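Clearing and resetting a shared worktable

A long table in a common room collects things. Ours at Cellden is used for potting, mending, morning tea and whatever else people bring in, and by the end of the week there is no clear spot to put a cup down. The method below is the one Lino Leone wrote up for the Mazza Street rooms, with a few changes for our table. It takes one person most of a morning the first time and much less after that.

What you need

An old newspaper
A flat board or a shallow tray
Two soft cloths, one damp and one dry
A soft brush (a clean paintbrush is fine)
A bag for rubbish
A marker and some paper labels

Step 1. Pick one area to work in

Don't try to empty the whole table at once. Choose the middle, move what is there to either end, and wipe that section down. Put the board in the cleared spot. Small things go on the board while you decide about them, and they stay there until they have somewhere to go.

Step 2. Spread the newspaper

Open the pages out behind the board, towards whichever end the plant is on. Dry leaves drop as soon as you move a pot, and soil gets into the joins of a table and stays there.
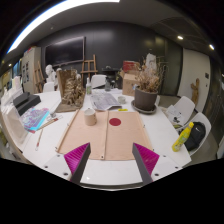 Dead plants should be dealt with before anything else gets cleaned. With a pot like the big one beside the newspaper, all withered leaves and bare branches, scratch the bark near the base with a thumbnail. Green underneath means cut it back and give it until April. Brown all the way down means it goes in the green waste and the pot and saucer get scrubbed. Bring the rubbish bag to the pot, so you aren't carrying it across the room shedding leaves. Fold the newspaper inwards when you finish and the mess goes out with it.

Step 3. Sort the cups

Mugs go to the sink. Paper cups go in the bin, unless one is clean and you want it for holding screws or seeds. Check inside before you stack anything.

Step 4. Carvings and ornaments

Anything with deep carving needs the brush, not the cloth. A cloth snags on the high points and pushes dust into the low ones. Work from the top down, turning the piece by its base, and keep spray cleaner well away from it. If you have to shift a heavy one, use both hands under the base and never lift by the raised parts. Lakmal Weerasinghe glued two bits back on a piece at the Delach hall last year and would rather not do it again.

Step 5. Bottles

Line all the bottles up in one place. Drinks, cleaners and plant feed often end up side by side on a shared table, and this is the step people skip.

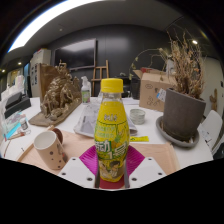
Page last changed: Thu 27 March

Stand each bottle upright on the tray and read the label before deciding. A clear bottle with a yellow cap and a bright label could be a drink or something else, and if the label is in a language you don't read, as with the Chinese one here, ask someone who does. Check that the cap is done up. Spray bottles with a trigger go in the cleaning cupboard, on the low shelf, with the nozzle turned to off.

If a bottle has lost its label and no one can say what is in it, don't sniff it and don't tip it down the sink. Write "unknown" on a paper label, stick it on and leave it in the Tririer tub by the back door.

Step 6. Bags and boxes

Flatten clear plastic bags and keep one or two. An open cardboard box is useful for the things that belong in another room - put a label on it so it doesn't turn into a permanent part of the table.

Step 7. Wipe down and put back

Damp cloth first, then the dry one straight after. White tabletops show every ring, and marker comes off more easily the same day. Put back only what is used on the table each week. The tray can stay, as it gives people somewhere to set down small things.

The key to the cleaning cupboard is kept in room 105. Please sign for it.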